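Boletim técnico, secção Software

Vuvalano: segunda versão do planeador de tarefas de mesa

A equipa de perceção e controlo fechou a 25 de março a segunda versão do planeador de tarefas do projeto Vuvalano. A versão anterior tratava cada ordem ("põe o frasco no prato") como um problema isolado: segmentação, escolha de preensão, trajetória, execução, fim. A nova mantém um estado simbólico da mesa entre ordens e só volta a segmentar a cena completa quando a confiança de alguma relação desce abaixo do limiar configurado.

O ganho principal está no tempo de ciclo. Na bancada de Geseo, o replaneamento completo demorava 2.331 ms por ordem; com o estado persistente, a mediana passou para 1.460 ms. A maior parte da diferença vem de não repetir a estimativa de pose dos objetos que não foram tocados. O custo em memória é desprezável e o registo de execução ficou mais fácil de ler, pois cada entrada indica agora que relações mudaram e por que módulo foram alteradas.

Seguem-se as alterações por módulo.

1. Preensão de objetos deformáveis

Os brinquedos de peluche continuam a ser o caso difícil. O estimador de preensão antigo assumia superfície rígida e calculava o par de contactos a partir da nuvem de pontos no instante da aproximação. Num peluche com abas, como a banana meio descascada, o contorno visto de cima não coincide com a zona onde o tecido oferece resistência. O módulo novo procura primeiro uma secção estreita e aproximadamente paralela aos dedos, penaliza as pontas soltas e só depois otimiza a abertura da garra. Na banana, a solução preferida coloca a parte clara do fruto entre os dois dedos, com as abas amarelas de fora.

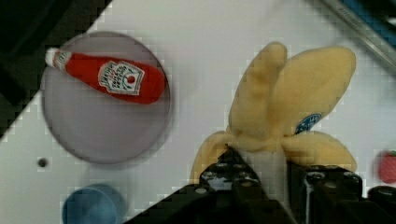 2. Relações de apoio e ocupação

O predicado "sobre(A, B)" deixou de ser calculado pela sobreposição das caixas delimitadoras. Esse critério falhava sempre que um objeto comprido ultrapassava o rebordo do suporte: a caixa do objeto saía da caixa do prato, a percentagem de sobreposição baixava e o planeador concluía que a colocação tinha falhado. O resultado era um ciclo de repetição sem motivo, que na pior sessão de ensaio só terminou por esgotamento do tempo.

O cálculo usa agora a projeção vertical da máscara do objeto e a posição estimada do centro de massa. Se o centro de massa cai dentro do contorno do suporte com a margem definida em configuração, a relação é aceite, mesmo com uma extremidade fora. Para objetos deformáveis a margem é maior, dado que a máscara varia com a posição do enchimento.

Foi também acrescentado o predicado "livre(região)", que permite pedir espaço dentro de um suporte já parcialmente ocupado. A região é devolvida como polígono convexo. A decomposição de regiões não convexas está prevista para abril.

3. Fusão entre câmara de punho e câmara superior

A câmara de punho dá detalhe na zona de contacto, mas perde o contexto assim que a garra desce, e os próprios dedos tapam parte do objeto. A câmara superior vê a mesa quase toda e tem pouca resolução no que é pequeno. Até aqui, o planeador escolhia uma das duas conforme a fase da tarefa. A versão nova mantém as duas fontes ativas e associa as deteções por posição no referencial da mesa, com a classe como critério secundário. A orientação da imagem superior é corrigida antes da associação; a rotação fica guardada no ficheiro de calibração e deixou de estar escrita no código. 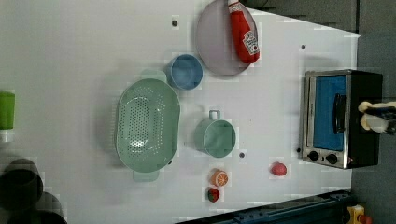

A associação por posição foi escolhida depois de um ensaio em que a classe era o critério principal. Nesse ensaio, Hiwot Weldu registou 71 trocas de identidade numa única série, quase todas entre objetos de cor semelhante. A disposição atual reproduz as duas dificuldades: o escorredor e a caneca são ambos verde-menta, e o morango e o tomate são vermelhos e pequenos. Com a posição em primeiro lugar, as trocas da mesma série baixaram para 7. As restantes ocorrem quando um objeto é empurrado enquanto está tapado pela garra, situação que o filtro ainda não modela.

4. Superfícies refletoras e zonas de exclusão

O forno de brincar deixou de ser tratado como obstáculo genérico. A porta translúcida e a moldura prateada produziam pontos de profundidade inválidos, que o mapa de colisão interpretava como espaço livre. O forno passa a ter um modelo geométrico próprio, ajustado à nuvem de pontos no arranque, e os pontos no interior do seu volume são ignorados. O puxador da porta é exposto como elemento articulado, embora nenhuma primitiva de abertura esteja ligada por omissão.

5. Ferramentas

O visualizador Pickering aceita registos da versão nova e mostra o grafo de relações ao lado das duas imagens, com sincronização por carimbo temporal. Os registos antigos têm de ser convertidos com o utilitário incluído no pacote. A conversão não recupera as relações intermédias, que a primeira versão não gravava.

O simulador Flekmont ainda não suporta a margem alargada dos deformáveis. Quem depender dele para testes de regressão deve fixar a margem no valor rígido e contar com falsos negativos nos peluches.

Compatibilidade: os ficheiros de configuração da primeira versão carregam com aviso. O parâmetro de sobreposição mínima é lido e ignorado. Os pedidos de correção devem trazer o registo completo e o ficheiro de calibração usado na sessão.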